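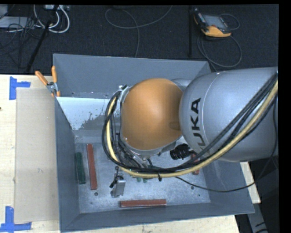 Open metal bin on a wooden tabletop, KUKA arm reaching over it.

Closten Rain Notebooks, version 2

Daily rainfall readings typed up from the notebooks kept at three gauges in the Closten valley: Breltiveck, Fehr and Skinau. The notebooks were written by hand by whoever looked after the gauge at the time. Version 2 covers 183 notebook pages. The Skinau pages are new in this version.

Files

readings.csv - one row per daily reading
pages.csv - one row per notebook page, with gauge name and condition notes
remarks.txt - longer remarks copied from the margins, in page order
CHANGES - differences from version 1

Columns in readings.csv

There are six columns.

page - page number, matches pages.csv
gauge - breltiveck, fehr or skinau, always lowercase
day - date as year, month, day
rain_mm - rainfall in millimeters
flag - see below, blank for an ordinary reading
note - short remark from the same line of the notebook

Text is UTF-8 and fields are separated by commas. A note that contains a comma is in double quotes.

Flags

T - trace. The notebook says "trace" or "drops" and rain_mm is set to 0.
A - accumulated. The gauge was not read the day before and the figure covers more than one day. We did not split these.
S - snow or hail, melted before reading.
U - unclear. The typist was unsure of a digit. The most likely value is given.
M - missing. The line exists but has no figure, and rain_mm is blank.

A blank rain_mm is never zero. Some spreadsheet programs fill blanks with zeros when they sum or average a column, so check this before you trust a monthly total.

How the typing was done

Each page was typed twice, by different people, and the two copies were compared line by line. Where they disagreed, Zachary Gosselin went back to the page and made the call. If he could not settle it, the reading got a U.

Figures were typed as written. The older Fehr pages are in inches and were converted to millimeters afterward, with the original figure kept in the note column. Spelling in the notes was left alone, including the several spellings of Breltiveck.

Known problems

Readings were meant to be taken at 9 in the morning and credited to the day before. The Skinau reader seems to have credited them to the same day for most of one notebook. We left the dates as they are. If you compare Skinau with the other two gauges and it runs a day late, this is probably why.

The Fehr gauge was moved from the schoolyard to a garden farther up the hill. The notebook records the move in a December entry but gives no day. Treat the readings before and after it as separate series.

Any daily figure over 100 mm should be looked at with care. Most of these carry an A flag, but a few have no flag and may be a slipped decimal point.

Breltiveck has many Monday readings flagged A. The gauge was often left alone over the weekend.

What it is good for

Local history, teaching, and checking other records from the valley. It can be used for monthly totals at Breltiveck if the A flags are handled. It is a poor source for long-term trends - the gauges differ in type and height, and none of them was calibrated as far as we know.

Corrections

Send the page number, the day and what you think the figure should be. Please don't send a whole edited copy of readings.csv, as we have no good way to merge it. Corrections go into the next version and are listed in CHANGES.

License

The tables and remarks may be copied and reused with credit to the Closten Rain Notebooks. Page scans are not part of this release.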